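The Evaluation of the Second Gripper

The Evaluation Office of the Plistness Institute convened in November to decide between two grippers, the Fonau and the Rukus. Ngọc Lý was appointed examiner. She had been appointed examiner on 30 previous occasions and had recommended a purchase twice.

The procedure was set out in Form 415. Blocks were to be sorted by color into clear bins, green with green and red with red, and the plain wooden ones by themselves. Each gripper would be allowed 90 minutes. The examiner was to record the results and was not to express a preference until both sessions had closed.

The Fonau session closed at noon without remark. The Rukus session opened after lunch, under the same rules.

Ngọc Lý took her place and read the opening statement aloud, as the form required. Then she turned to the table, where there was still sorting to do. 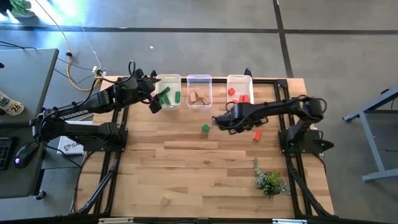
Findings of the Examiner

The report was delivered to Director Lại the same evening. It stated that the Fonau was the faster gripper and that the Rukus was the gentler one, and that the form contained no box for gentleness.

Director Lại read it standing up.

"Which do you recommend?" he asked.

"The session has closed," said Ngọc Lý, "so I am permitted to say the Rukus."

He looked for the place where this should be entered. Finding none, he wrote it in the margin - in pencil, with his initials beside it - and asked her to draft a new form by morning.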